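Old Dell, new(er) chip, and where my evening went

Quick one tonight, I'm supposed to be packing for Nullholm and I have done none of it. But I promised Mhairi I'd write up the processor thing before I forgot the order of everything, so. Typing fast. Sorry in advance.

Background: the old Dell tower. The big black one. It's been slow for ages, and I kept saying I'd replace it and kept not replacing it. Then Jouko Eskola pointed out that there was a faster chip going for 17 dollars that fits the same socket. Seventeen. I've spent more than that on lunch in Valbridge. So I ordered it, plus a tube of paste, and it sat in a padded envelope by the bread bin until September, when I ran out of excuses.

Stuff I wrote on the back of the envelope the night before:

Check the BIOS version first!!
Power off, cord out, hold the power button down for a bit
Lay it on its side, panel off
Cooler off — warm it up first
Clean, swap, clean, paste, cooler
Do not touch the bottom of the chip

The BIOS thing matters, by the way. If the BIOS is too old it may not know what the new chip is, and then you get a black screen and start blaming the chip, or yourself. I did the update while the old one was still in. Long ten minutes with a progress bar, no drama.

The warming up is Mhairi Niven's tip. Old paste goes like cement. You let the computer run something heavy for a while, then shut down and get to it while the paste is still soft, and you twist the cooler a little before lifting. Little twist. Don't yank. She yanked once and the chip came up with the cooler, still clamped shut (on a different kind of socket, but still). I twisted like I was opening a jar I didn't own.

Panel off is easy on these. One latch and a tug.
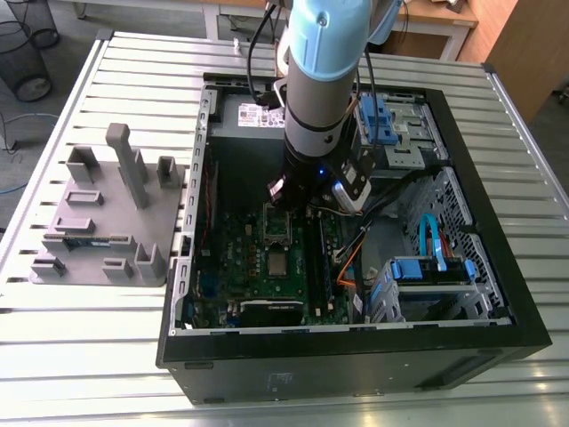

I do like how these older towers are laid out. Power supply up in one corner, bright blue clips on the drive cage so you don't need a screwdriver for any of that, memory slots right next to the socket. You can get your hand in. The small one I had before this was like doing surgery through a mail slot, and I still have a scar on my thumb from the edge of it.

Dust though. I'd cleaned it out a month before and I still went round with the soft brush before opening anything near the socket, becuase you don't want a crumb of fluff landing on the contacts. If something does land there, leave the cloth alone. A puff of air from a bulb blower, nothing that wipes. Those contacts bend if you look at them wrong.

Then the lever. This is the part I always hate. You push down and out a bit, it springs free of the little hook, and you swing it up, and the metal plate comes up after it. It feels like you're breaking something. You aren't. It's stiff on purpose. What you must not do is let go of the lever halfway so it snaps back, ask me how I know.

With the plate up, the chip lifts straight out. Hold it by the edges. No sliding, no tilting it around to see if it'll go, just up. And in with the new one the same way, straight down. There are two notches in the sides of the chip and two bumps in the socket, and a tiny triangle in one corner. Match those and it drops in under its own weight. If it isn't sitting flat, lift it and start over. Never press to make it fit. The plate does the pressing later. 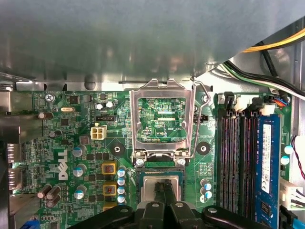 Load plate up, processor not fully home yet.

I went slower on this bit than on anything else all evening. Eun-ji Hyun was on the phone the whole time telling me about her sister's wedding in Grakdale and I said "mm" for most of it, sorry Eun-ji. 248 guests! I did hear that part.

Other thing I'd tell anybody: decide where the chips are going to live before you take one out. My first time I pulled the old processor and then stood there with it between two fingers looking for somewhere to put it, and ended up balancing it on a jar lid. Terrible. You want a spot with edges, so it can't skate off, and it needs to be there waiting for you, empty, before you touch the lever. The plastic clamshell the new chip comes in is fine for the old one afterwards, but it's no help while the new one is still in it. Same goes for memory if you're pulling that too. Give each stick its own slot or sleeve and you won't be stacking them like crackers.

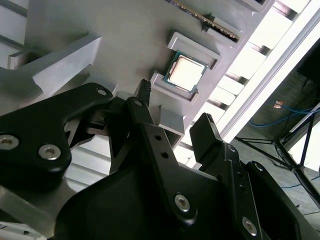 Chip lid up, always. The shiny side can take a fingerprint and you just wipe it with alcohol before the paste goes on. The underside can't. Finger grease on the gold pads is a stupid reason for a computer not to start, and a hard one to find.

Paste: a blob like a small pea in the middle. Evelien does a thin X and says mine is wrong. We've had this argument for years. Cooler on, screws in a cross pattern, a couple of turns each and go round again, then plug the fan back in. PLUG THE FAN BACK IN. I wrote it on the envelope afterwards in red for next time.

What else. If you're on the fence over whether it's worth it for an old machine — for 17 dollars, I'd say try it. An SSD makes a bigger difference if you haven't done that yet. Do that first. Memory second, chip third.

Going to do Esko's machine when I'm back, his is the same model but he's lost the side panel latch somehow. If anyone has a spare let me know in teh comments. Now, socks.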